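3.2 Keys and the wall beneath them

In the shared flats at Mottram, keys were kept on adhesive hooks and not in a bowl or drawer. Residents said that a hook "shows what is missing", and this visibility was valued more than the appearance of the wall (Figure 4). 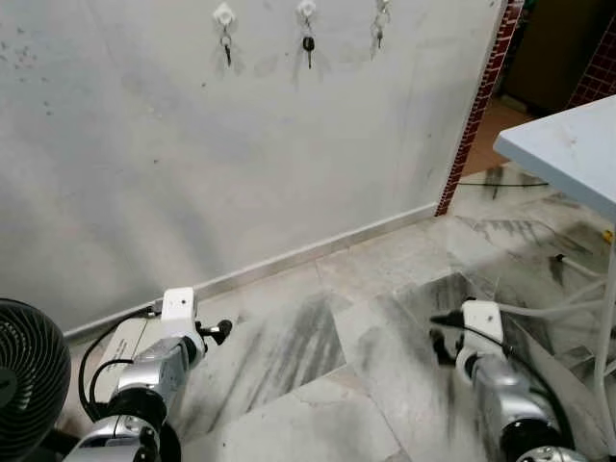
Figure 4. Keys on white adhesive hooks, Mottram.

The habit has a cost which the 35 interviews mention only in passing. A wall that is touched every day collects smudges, and the grey colour of this wear is noticed mainly at the end of a lease. We therefore asked each household who cleans the paint, and how often. Most answers named the floor first – the wall was considered clean until somebody complained.

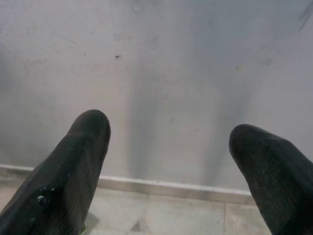 One resident at Jarnness objected to this reading, and told us that she left the marks on purpose, as scrubbing had taken the shine off her paint in January. Five other households gave similar answers, and we coded them as "protective neglect".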